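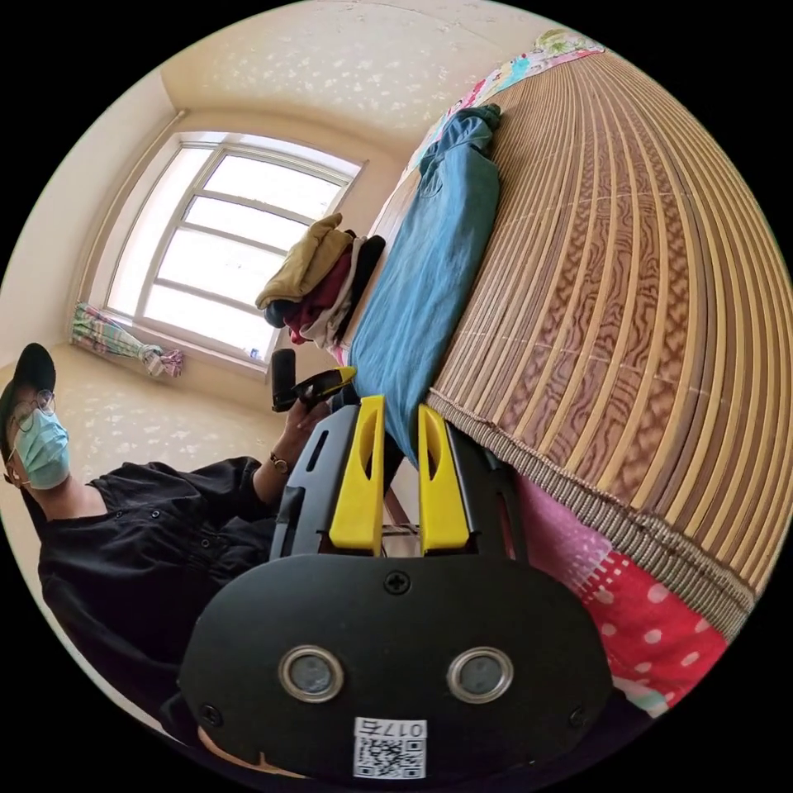

**Where can you take a mattress or an old bed once the town stops picking them up at the curb?**

To the Gorska Street depot, which will take them free of charge from residents starting in February, from eight in the morning until four in the afternoon.

The change has been a long time coming, and anybody who has walked down the lower end of Joubert Avenue after the students move out will have a fair idea why. Until now the town has sent a truck around twice a year for large household things, and people would drag out their box springs and headboards the night before and hope it didn't rain. Quite often it did rain, and a soaked mattress is a miserable thing to lift and can't be recycled at all. Last year the crews collected 757 mattresses, and of those only 244 were dry and clean enough to be taken apart for their steel and foam. The others went to the landfill, at a cost the public works office describes as "more than we like to say out loud."

Oi-ling Liu, who runs the waste and recycling desk at town hall, has been fielding calls all month and sounded remarkably cheerful about it when we reached her.

"People are worried, and I understand that, because not everyone has a pickup truck or a brother-in-law with one," she said. "So please call us. If you can't get it to Gorska Street yourself, we will put you on the list and two of our crew will come to the door. They'll carry it down the stairs, too. We only ask that the bedding is off."

The home pickup costs $15, and the fee is dropped for anyone over 65 or already on the reduced water rate. There is room for 535 home pickups in the first year's budget, and Liu said she would rather go back and ask for more money than turn a household away in the fall. Bookings can be made by phone or at the front counter, and you'll want to have your street address and some idea of the size (twin, full, queen or king) ready when you call.

Bed frames are welcome as well, wood or metal, and they don't have to be in good shape. Slats should be tied together with string or tape, and it helps the crew a great deal if the bolts go into a sandwich bag taped to the headboard, especially when the frame looks sound enough to be used again. Those will go to Gestico, the secondhand furniture shop behind the old bakery, which has agreed to take up to ten a month, fix any wobbly legs and sell them on at modest prices. Cribs are the one exception. The shop can't resell them under its own rules, so they'll be taken apart at the depot.

The mattresses themselves will be trucked to a plant in Ciltitz, where the covers are slit open and the springs pulled out for scrap. The plant wants full loads, so the depot has cleared out the back bay, the one that used to hold road salt, and put down pallets to keep everything up off the concrete. Liu expects to handle about 1,000 mattresses in a full year once word gets around, counting the ones that have been leaning in garages for longer than their owners care to admit.

Couches and recliners are not part of the new arrangement and will still be picked up at the curb in spring and fall, on the same schedule as before. Mattresses with bedbugs need to be sealed in a plastic bag before they come to the depot or onto the truck. The bags are free at the town hall counter, and the staff there will hand one over without asking any questions.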